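Hao 卓上撮影用LEDライト(面光源タイプ・調光調色)

メーカー:Womia
取扱:Fletora 撮影用品
在庫:あり(スタンド別売)

「自然光そのまま」と箱に書いてあります。最初にお断りしておくと、当店ではこの言葉を商品説明に使いません。自然光といっても朝と夕方では色が違いますし、曇りの日の北向きの窓と晴れた日の南向きの窓でも違います。どの自然光のことなのか、Womiaの資料を読んでも書いてありませんでした。問い合わせましたが、返ってきたのは箱と同じ文章でした。

それでも扱うことにしたのは、価格のわりに素直な光が出るからです。素直というのは当店の感想です。数字で確かめたい方は、下の仕様と「気になる点」を先に読んでください。ネットショップの商品写真、料理や手芸の記録、フリマ出品用の撮影を自宅の机でする方を想定した灯具です。人物撮影や動画スタジオでの常用にはすすめません。

仕様

全光束:2000ルーメン(メーカー公称、調光最大時)
消費電力:40W(最大時)
電源:付属ACアダプター、または内蔵バッテリー
バッテリー駆動時間:118分(メーカー公称)
電源コード:2m
調光:無段階ダイヤル
調色:電球色から昼光色まで、無段階ダイヤル
取付:底面に三脚ねじ穴
付属品:本体、ACアダプター、布製ディフューザー、説明書(英語・中国語)

説明書に日本語はありません。当店で訳した紙を一枚入れています。訳したのはスタッフなので、妙な日本語があればお知らせください。

公称値について

2000ルーメンという数字は、ディフューザーを外した状態のものです。資料の脚注に小さく書いてあります。ところが同じ資料の使用例では、どの写真でもディフューザーが付いています。外して使うとLEDの粒がそのまま被写体に映るので、付けるのが当たり前なのですが、それなら付けた状態の数字を出してほしいところです。当店には全光束を測る設備がなく、何割減るとは言えません。見た目にははっきり暗くなります。

バッテリーの118分も、条件が書いてありません。最大光量での話なのか、途中で明るさが落ちてもよいという話なのか。店で使っているかぎりでは、残量が減ってくると光が弱くなります。目で見ていると気づきにくく、並べた写真を見返してはじめて後半が暗いとわかる、そういう減り方です。何枚も同じ条件で撮る作業ならACアダプターをつないでください。バッテリーは、コンセントの遠い部屋で数枚撮るためのものと割り切ったほうが腹が立ちません。

演色性について

箱の側面には「高演色」とあります。この表示を見て買う方が多いようなので、少し長く書きます。

照明の演色性としてよく出てくるRaという値は、八つの試験色について色ずれを調べて平均したものです。八つの色はどれも比較的おだやかな色で、鮮やかな赤は入っていません。赤はR9という別の項目で見ることになっています。したがってRaの高い照明でも、赤だけが沈むことは普通にあります。苺の写真を撮ったら煮たような色になった、赤い毛糸が茶色に寄った、という相談は当店にもよく来ます。

Womiaの資料にRaは載っていますが、R9は載っていません。載せていないだけで良い値なのかもしれませんし、そうでないのかもしれません。良い値ならたいてい大きく書くものだと思いますが、これは邪推です。

確かめるには、赤から黄色へ色が移っていくものをひとつ撮ってみるのが手っ取り早いです。単色の赤い紙より、途中のオレンジがどこで潰れるかがわかりやすいからです。果物でも造花でも、夕焼けの絵はがきでもかまいません。

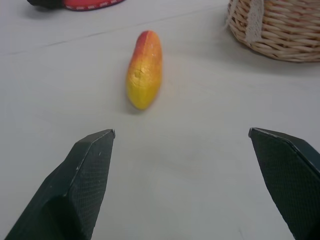 マンゴーの模型。先端は濃い赤橙、下側は明るいレモン色。

見るところは、赤と黄色の境目がなだらかにつながっているかどうかです。段がついて見えるときは照明のせいとは限りません。カメラやスマートフォンの側で彩度を持ち上げていて、赤だけが先に飽和していることもあります。スマートフォンの「鮮やか」設定は切ってから比べてください。これを切らずに照明の良し悪しを語っている比較記事がずいぶんあります。

店頭で試したところ、Haoの赤は値段なりに出ました。同じ棚にあるDedonnessの旧型と並べると、Haoのほうが赤は明るく、緑は少し黄色に寄ります。どちらが正しいかと聞かれると困ります。窓際の見え方に近いのはHaoでしたが、その日の窓際がたまたまそうだっただけだろうと言われれば反論できません。

調色ダイヤルについて

色温度を無段階で変えられるのは便利そうに聞こえます。実際には、無段階だから困ることのほうが多いです。ダイヤルに目盛りがなく、昨日と同じ位置に戻せません。毎週少しずつ商品を撮り足していく方には致命的で、商品一覧を並べたときに背景の白が一枚ずつ違う、ということになります。

当店では、使う位置を決めたらダイヤルと本体にまたがるようにマスキングテープを貼り、そこに鉛筆で線を引いています。格好は悪いですが、次の日も同じ色になります。Womiaには目盛りをつけてほしいと伝えました。専用アプリを開発中とのことです。目盛りの話をしたのですが。

両端の設定、つまり一番赤い側と一番青い側は使わないほうが無難です。中間より暗くなりますし、端では片方のLEDだけが点く構造のようで、光の面にむらが見えます。昼白色のあたりに固定して、あとはカメラのホワイトバランスで合わせるのが結局早いです。

置き方と台の色

灯具の宣伝写真では、たいてい一灯で美しい陰影ができています。真に受けないでください。画面の外に白い板が立っていることがほとんどです。Hao一台で撮る場合も、反対側に白い厚紙を立てるだけで影の濃さがだいぶ変わります。厚紙は付属しません。文房具店のもので十分で、「撮影専用レフ板」として売られている同じような板を買う必要はありません(当店でも売っていますが)。

灯具は被写体の斜め後ろから始めて、少しずつ横へ回していくと、ちょうどよい場所が見つかりやすいです。正面から当てると立体感が消えます。真上から当てると、丸いものは下半分が暗く沈みます。つやのあるものは光の面がそのまま映り込むので、映ってほしい場所を先に決めて、そこから灯具の位置を逆に考えます。

台は白か、ごく薄いクリーム色が扱いやすいです。ただし白い台は汚れを拾います。目では気にならない拭き跡やこすれが、斜めの光を当てたとたんに筋になって出てきます。光を低くするほど目立つので、台を拭き直すか、灯具を高くするか、どちらかです。板を二枚合わせた台なら、継ぎ目をどこに通すかも先に決めておくと、あとで消す手間が減ります。

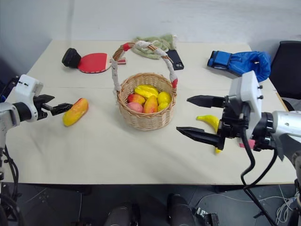

白の見え方で照明を選ぶ、という話をもう少しします。Haoの布製ディフューザーは、新品のうちから真っ白とは言えません。わずかに黄みがあり、付けると光全体が温かいほうへ寄ります。背景しか白いものがなければ編集で直して終わりですが、被写体の中に白い部分があるとそう簡単にはいきません。高い持ち手に白い布を巻いた籐色の籠などがよい例で、布を真っ白に合わせると籠の編み目が冷たい灰色に近づき、籠の色を合わせると今度は布が生成りに見えます。赤い帯まで入っていると、先に書いた赤の問題も重なってきます。当店では布のほうを優先しています。買う人は白が黄色いと汚れを疑いますが、編み目の色が少し違っても苦情は来ません。

ディフューザーは洗えると書いてありますが、洗うと縮むかどうかは書いてありません。一枚洗ってみたところ、縮みはしないものの、縁のゴムが波打ちました。使えますが見た目はよくないです。予備を単品で仕入れられないか交渉中です。

気になる点

電源コードの2mは足りません。机の上で使うだけなら届きますが、スタンドに載せて高くすると、コードが宙を渡ることになります。足を引っかけると灯具ごと倒れます。延長コードを使い、スタンドの脚にコードを一度巻いてからコンセントへ持っていってください。

ファンの音がします。静音と書いてありますが、静かな部屋では聞こえます。写真なら関係ありませんが、手元の作業を録画しながら話す方は気になるはずです。光量を落とすとファンも遅くなります。止まりはしません。

背面が熱くなります。最大光量で使ったあと、すぐに付属の袋に入れないでください。なお袋は付属品一覧にありません。入っている個体といない個体があり、Womiaに確認したところ「どちらも正常」とのことでした。

三脚ねじ穴は樹脂の本体に金具を埋めたものです。強く締めると金具ごと回ります。手で止まるところまでで十分です。

「プロ仕様」という文字が箱の正面にありますが、どの職業のことかは不明です。

使っている方から

「料理教室のレシピ写真に使っています。前のライトより赤いものがましになりました。ダイヤルのテープ方式は最初ばかにしていましたが、今は二か所に貼っています。バッテリーは半年で短くなった気がします。」(Viola Pace 様)

「星四つと言いたいところですが、コードが短いので三つです。陶器の白が撮れるなら何でもよいと思って買い、だいたい撮れました。だいたい、です。箱に書いてあるほどではありません。」(Noelia Salcedo 様)

当店ではレビューに謝礼を出していません。そのため件数が少ないです。

よくお問い合わせいただく内容

二台必要ですか。
小物なら一台と白い厚紙で始めてください。厚紙で足りないと感じてから二台目を考えても遅くありません。二台を同時に買っても、個体ごとに色が少し違うことがあります。左右で影の色が変わって見えたら、それが原因かもしれません。

部屋の照明はつけたままでよいですか。
消してください。天井の灯りと混ざると、どちらに合わせても片方がずれます。Haoの色がおかしいという返品のご相談で、天井の灯りを消したら解決したことが何度もあります。窓の光も同じです。昼に撮るならカーテンを閉めるか、いっそ窓だけで撮るかを決めてください。

窓の光だけではだめですか。
だめではありません。天気のよい日の日中に撮れて、枚数も少ないなら、この商品は要りません。夜しか時間がとれない方、梅雨どきにも同じ色で撮りたい方に向いています。

色の補正用カードは付きますか。
付きません。必要かどうかも用途によります。布や塗料のように色で返品が起きる商品なら、一枚持っていて損はないです。本やおもちゃの箱を撮るくらいなら、白い紙を一枚写し込んでおけば足ります。

返品について

未使用に限らず、到着後に試していただいて合わなければお引き取りします。往復の送料はご負担ください。ディフューザーを洗ったものと、本体にテープの糊が残っているものはお受けできません。テープを貼れと書いておいて申し訳ないのですが、貼るのは使い続けると決めてからにしてください。

次回入荷は8月の予定です。Womiaの言う8月なので、9月と思っておいてください。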